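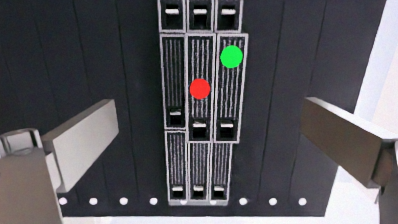
Pultcombe Workshop Evening Program
Unit 5: Modelling the two-arm bench before you build it
Handout revised 18/11/2021

Print this page | E-mail this page

This unit covers the stage between the cardboard mock-up and the first hole drilled in the bench. The shared build is called Nadia. It is a two-arm bench for service work on a small equipment rack, and everything in the unit is done on the simulated version. Those of you building at home can follow the same order with one arm and leave out section 4.

Bring your measurements from Unit 4. If you don't have them, use the workshop set in the Fernberg folder on the shared drive.

1. Setting out

Start the model with the floor, then the work surface, then the arm bases, then the rack. Fix the origin at one corner of the work surface and leave it there for the rest of the course. Moving it later means re-entering every pose you have saved.

Model the base plates with their bolt holes in the right places, even though the simulator doesn't need them. The same drawing goes to the drill press, and we don't want two versions. On Nadia the centre of each plate sits 191 mm in from the side of the work surface. Your own figure will depend on the arm and on how much metal or timber you have under the bolts.

Leave the rack loose in the model until the reach check is done. Lock its position afterward.

2. Reach and approach

The gripper has to arrive square to the face of the unit it is going to handle. Check this at the top, the middle and the bottom of the rack. The middle is usually the easy one. At the bottom the wrist comes close to the work surface, and at the top the elbow may run out of travel.

For each height, record the joint angles, the clearance under the wrist and the clearance between the fingers and the rack rails. Write down the smallest clearance you find anywhere along the path, including the way back out. Most of the collisions logged last October happened on the way out, with the gripper still partly open.

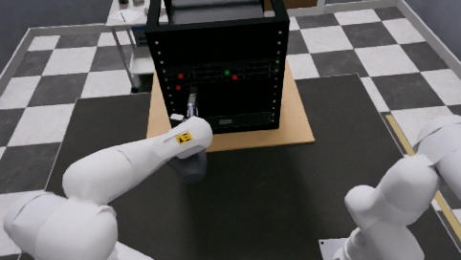 Why raise the rack on a platform?

It lifts the lowest units away from the work surface, so the wrist has room underneath when the gripper works near the bottom. Make the platform wider than the rack so the rack can be shifted during setup without its feet going over the side. Plain board is fine at this stage, provided it is flat.

3. Wrist view

Each wrist carries a camera, and the view from it should include both fingers with the target between them. Set the tilt in the model first. If a finger hides the tab you are trying to grip, change the tilt in small steps before you change the mount, as a new mount means another print and another calibration.

Coloured status lights are useful as targets in the simulator. They are bright and easy to threshold. On a real rack they flicker, or the unit may be off, so the Moser routine uses the rails for alignment and reads the lights only afterward. Keep those two jobs in separate files.

Run the alignment from 16 starting poses. A pose passes if the fingers finish centred on the unit and neither finger has touched anything. We accept 14 passes out of 16 for this unit. Keep the logs from the failures and bring them to the next class.

4. Two arms

Work with one arm parked until the other passes section 3. Then swap. Run both together only after that, at reduced speed, with a keep-out zone drawn down the middle of the work surface.

The parked arm still takes up space. Include its elbow in the collision check.

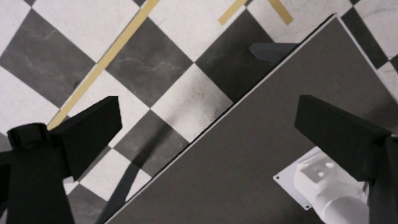 Does the floor need to be in the model?

It should be there, because the wrist camera will see past the edge of the work surface in many poses and whatever is behind the gripper ends up in the picture. A strongly patterned floor is a good test for edge detection. If the routine picks up tile lines as rack rails, fix that before you go near the hardware.

5. To hand in

One page of reach results, the pose log, and the setting-out drawing with the origin marked. Home builders should add a sketch showing where the emergency stop will go and how far it is from where they stand.

File names: surname, unit number, version. Please don't send zipped folders.

This site uses cookies to remember your print settings. Accept | Learn more

Contact the program office | © Pultcombe Workshop | Back to top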